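FOR IMMEDIATE RELEASE
3/10/23

Tostum adds made-to-order earrings and cuffs, opens fitting counter in Serkcombe

SERKCOMBE - Tostum, the small jewelry label known for its cast silver bangles, is launching its first full line of earrings and ear cuffs. Name of the line: Agudelo. 33 designs, all made to order, all sold one by one or as pairs. Online orders open today.

The line took two winters. Lots of wax models, lots of ears. Most pieces are sterling silver with a brushed finish. A smaller group comes in gold vermeil. No nickel in any of them, posts included.

What's in it:

Studs, flat and domed
Small hoops, hinged
Long drops, light enough for all day wear
Ear cuffs, no piercing needed, in 4 sizes

Prices start at $33 for a single stud and go up to $164 for the longest drops in vermeil. Gift box included. Engraving on cuffs only, up to six letters, no extra charge through the end of January.

Sizing has been the number one question from customers, so there's a paper gauge that ships free on request. Print-at-home version is on the site too, make sure the printer is set to full size or the cuff will come out wrong. Cuffs can be adjusted a little by hand. Please dont bend them back and forth.

Also new: the fitting counter. It's inside the Pemier store in Serkcombe, ground floor, next to scarves. Try any cuff or hoop in the line, order on the spot, pick up there or have it mailed. Walk-ins fine. Groups of more than three should call ahead, the counter is narrow.

Made to order means a wait. Plan on two to three weeks for silver, four for vermeil. Holiday orders should go in early. Rush service is not offerred on this line, sorry, the plating can't be hurried.

The first run is limited to 700 pairs across all designs. After that the order book closes for a short while and opens again in January. Customers on the mailing list get a day's notice before it does.

Returns: unworn hoops and cuffs, 30 days. Pierced styles can't come back once the seal on the card is broken, for hygiene reasons. Engraved cuffs are final sale. Repairs on any Tostum piece, old or new, are still free for the first year, shipping one way is on us.

Stores that want to carry Agudelo can ask for the wholesale sheet now. Minimum order is low, mixed designs OK. Display cards and a countertop stand come with the first order. Press samples are available on loan, silver only for the moment, vermeil samples to follow.
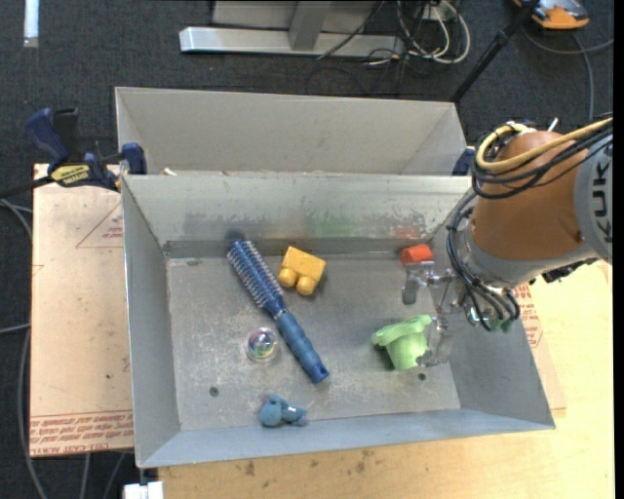

Product shots and the full price list go out by email on request, write to the Tostum press desk. Please say which designs you need and in which metal. Loan samples go back within two weeks of delivery, return label is in the box.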